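4.2 Entering a rent increase

Vondura applies a new rent to a unit only after the current lease term has closed. Set the unit status to Renewal before you begin. 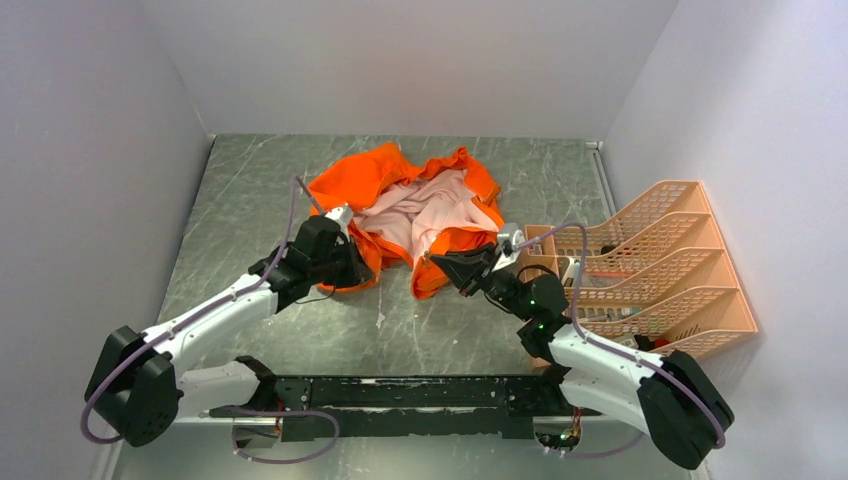

Residential units

1. Open Portfolio and select the unit, for example 2201.
2. Under Rent, choose Schedule change.
3. Enter the new monthly amount or a percentage. Percentages above 20 need a second approval.
4. Enter the effective date. For April renewals, use the first of the month.
5. Select Save draft, then Send notice.

Caution: A sent notice cannot be edited. Cancel it and issue a new one.

Note: The comment field on the notice holds 64 characters. Longer text is dropped when the notice prints.
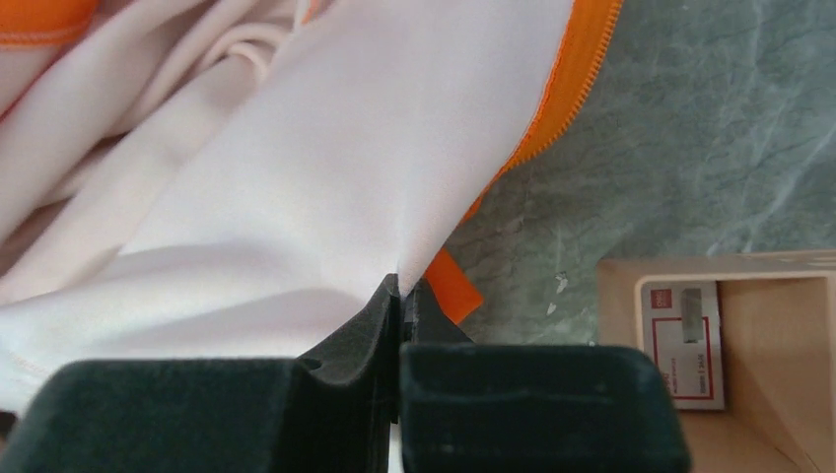

Hamisi Nyamweya: Step 3 rounds a percentage up to the next whole dollar. If the lease states an exact figure, type the amount instead.

6. Check the tenant ledger. The new rent shows as Pending until the effective date. Error 317 means the deposit record is missing.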